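Still Waiting for the Washing-Up
Can a machine do the chores yet? It depends which chore, and who tidied up first

The robot vacuum has been in ordinary homes long enough for people to stop remarking on it. It gets stuck under the sofa, it is freed, it carries on. Ask what comes after it and the answers become vague. Most of what a household needs doing involves picking things up and putting them somewhere else, and a disc on wheels cannot help with that.

Several companies now say that an arm can. Cirau, which started out making equipment for parcel depots, has been working on kitchen tasks. Firard sells a fixed arm to small bakeries and canteens, where it moves trays between a rack and a bench. Both firms are careful about the word "home". Cirau's brochure talks about "domestic settings", and the small print under it says that no product is on sale.

The shop floor came first for good reasons. In a bakery the trays are all the same size, the rack is bolted down and the bench is kept clear. If a tray turns up in the wrong place, a worker is standing nearby who can put it right. Firard's arm handles a rack of 28 trays without help on most shifts. Change the trays for a different make and it has to be set up again, a job that takes an engineer most of a morning.

A kitchen at home has none of this order. Chairs move. Somebody leaves a bag on the floor. The bowl that lives in the bottom cupboard is in the sink today, and a different bowl is being used in its place. People deal with these changes without noticing them, and that makes it hard to write down what a machine would need to know.

Much of the practice therefore happens in simulation. A kitchen is built in software, with its cupboards, worktops and appliances, and the arm is tried out in it many times over. Breaking a plate costs nothing. The furniture can be changed between one run and the next. Kanduvico, a software firm that builds such kitchens for other companies, offers a set of 30 layouts, from a narrow galley to a large room with an island.

Bread is a common test item in this kind of work. It has no handle, no two loaves or rolls are quite the same, and a grip that is too hard will crush it.
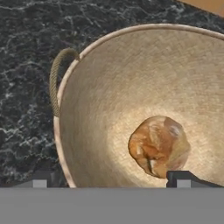
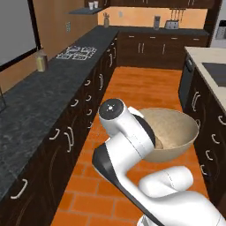

Is there a robot you can buy today that will clear up a kitchen after a meal? There isn't one that will do the whole job in an ordinary home without a person stepping in, though single parts of it, such as moving sturdy items from one known place to another, can be done fairly well.

The gap between the part and the whole is where most of the disappointment comes from. A machine that picks up a cup correctly nine times in ten sounds useful until you count what is on the table after supper. Plates, glasses, forks, the pan, the lid of the pan. With a failure rate like that, something will go wrong at nearly every meal, and the person who was meant to be sitting down will be on their knees with a cloth.

Speed is another matter. Demonstration films are often played faster than life, sometimes with a small note in the corner to say so. In one trial by Feng, a maker of warehouse arms that has begun looking at housework, putting away 6 items took nearly 30 minutes. The company says this will come down, and it probably will. For someone who cannot stand at a worktop for long, or cannot bend, half an hour may be perfectly acceptable already. For a parent with lunch boxes to fill by eight o'clock it is no use at all.

Then there is the matter of seeing. An arm's own parts can hide the thing it is reaching for. A bowl with high sides hides what is inside it from most directions. Glass and clear plastic give trouble because light passes through them, and polished metal because it shows a reflection of something else. Adding more cameras helps, at a price, and each one has to be kept clean in a room full of steam and grease.

Touch lags behind sight. A person reaching into a bag of potatoes knows by feel when one has gone soft. Most grippers in use can tell that they have closed on something, and how hard, and not a great deal more. Softer fingertips are being tried, and they wear out quickly.

Laundry is going more slowly still. Folding a shirt that has been laid flat is possible, and has been shown often. Taking the same shirt out of a tangled heap, finding its shoulders and noticing that one sleeve is inside out is much harder.

Firard expects its next arm to go to hotel kitchens and care homes. Those are places with fixed layouts and staff on hand, so it is the bakery again with different crockery. Cirau plans a trial in 5 homes, starting in September, with an engineer visiting each one every Thursday. The households have been asked to keep their own dishcloths.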